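We use cookies to remember your settings and to see which pages get read. OK | Manage

Print this page | E-mail this page

Visit report: the Plilton open day, May

By Ravinder Pelletier

I went to the Plilton open day expecting to be sold something, and on that score I came home satisfied. The subject this year was the everyday hairbrush: how it is held, cleaned and put away. Two hours on that seemed generous to me when I read the leaflet, and it still does.
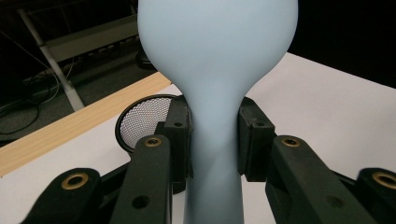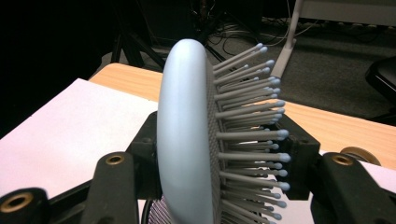 The tour began at 2 with a talk by Nidia Mosquera, who runs the grooming side. Her case is that most of us buy a brush for its colour and then complain about it for years. I can't argue with the first half. My own was bought in a hurry at a railway station and I have never given it a moment's thought, which she would no doubt say proves her point.

She spent a long time on pins. A ball tip is supposed to be kinder to the scalp than a bare one, and a cushion behind the pins is supposed to give a little when you meet a knot. Fair enough. What I wanted was somebody to show me two brushes, one with and one without, on the same head of hair. I asked. I was told this was planned for next year.

Cleaning was better. Deisy Cabrera had brought a comb, a bowl and a bottle of ordinary shampoo, and she said flatly that you don't need the special spray. Lift the hair out with the tail of the comb, wash the pins with the brush facing down, and leave it pins down on a towel overnight so that water doesn't sit in the cushion. It was the most useful ten minutes of the afternoon and it was given in a corner beside the coats. The special spray, meanwhile, had a proper stand near the door.

Then came the storage part, and my patience went a bit thin. We were handed a sheet on "home positions" for bathroom items. The idea is that a brush lives in one spot and goes back there every time. My grandmother managed this with a mug. The Valderrama people sell a rack for it at 40 pounds, and when I asked Duván Alvarado what the rack does that a mug doesn't, he said it encourages the habit. Perhaps it does. He was pleasant about it, and he did agree that the rack needs two screws in the wall, so tenants may want to think twice.

Mihret Abdella, who came with me, was more taken with it all than I was. She liked being able to pick things up and feel the weight of them, and she thought the talk on pins was worth the bus fare - her bus was cheaper than mine. She has asked for the rack leaflet.

Practical notes for anyone thinking of going. The 15 bus stops outside but the return one is slow after four. Tea is free, biscuits are not. There is a step at the side entrance and the ramp is round the back, badly signed. Allow almost two hours if you want to hear Deisy Cabrera, and ask where she is when you arrive, as she wasn't on the printed programme.

Print this page | E-mail this page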